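Transporting an Older Dog Over a Long Distance

Posted in March by Selorm Annan

Readers of these pages will recall that our household agreed last fall to take in Cha, a retired breeding female from the kennel of Hyun-seo Hong in Dellville. Several persons have written to ask how the move was arranged. The following account is offered for the benefit of families considering an adult dog from a distant breeder.

The distance from Dellville to our home in Evholm is 590 miles. Ms. Hong does not ship adult dogs by air, and her contract states that the buyer or an approved driver must collect the animal in person. We elected to make the drive ourselves over two days, with one overnight stop.

Before departure, the kennel supplied the vaccination record, the spay certificate, the registration transfer form, and a health certificate signed by the attending veterinarian, Dr. Senyo Gbeho. Buyers should read each of these closely. Our transfer form listed an incorrect microchip number — two digits had been reversed — and the correction delayed our departure by 48 hours.

Cha was fed a half portion on the morning of travel and nothing further until evening. Water was offered at each stop. She rode in a hard-sided crate secured behind the rear seat, with a blanket from her former kennel run. She objected to the crate for the first hour and slept for most of the remainder.

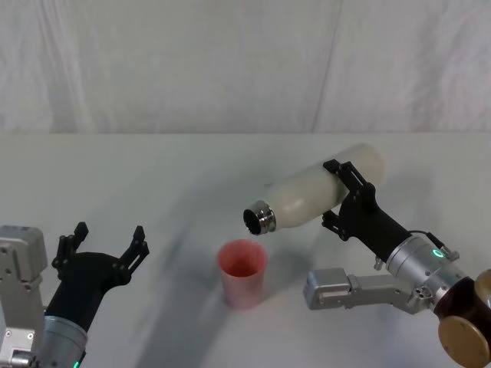
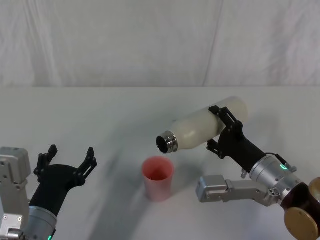
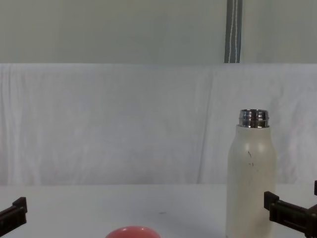
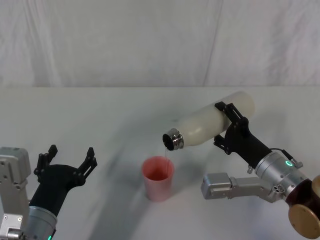

White tabletop and fabric backdrop, four views.

The overnight stop deserves separate mention. Many hotels that advertise as pet friendly apply a weight limit, and Cha, at nearly 60 pounds, exceeded the limit at the first two we contacted. We were grateful to Ro-un Ra, a fellow owner of the breed, who offered us a ground-floor room and a fenced yard. Cha was kept on a leash even within the fence. A newly placed dog has no reason to return when called, and this precaution should be observed for several weeks.

Upon arrival, we followed the schedule Ms. Hong had provided. Cha was shown the yard first, then the kitchen, and was introduced to our older male on neutral ground the following morning. The two dogs ate in separate rooms for 4 weeks. There was one brief dispute over a bed, and a second bed was purchased.

Her appetite was poor until the third day. Dr. Gbeho had advised us to expect this and to keep her on the same food she received at the kennel. The change to our own brand was made gradually over the following month.

Questions regarding the contract or the registration transfer should be directed to the kennel. A further post will address house training for dogs raised in outdoor runs.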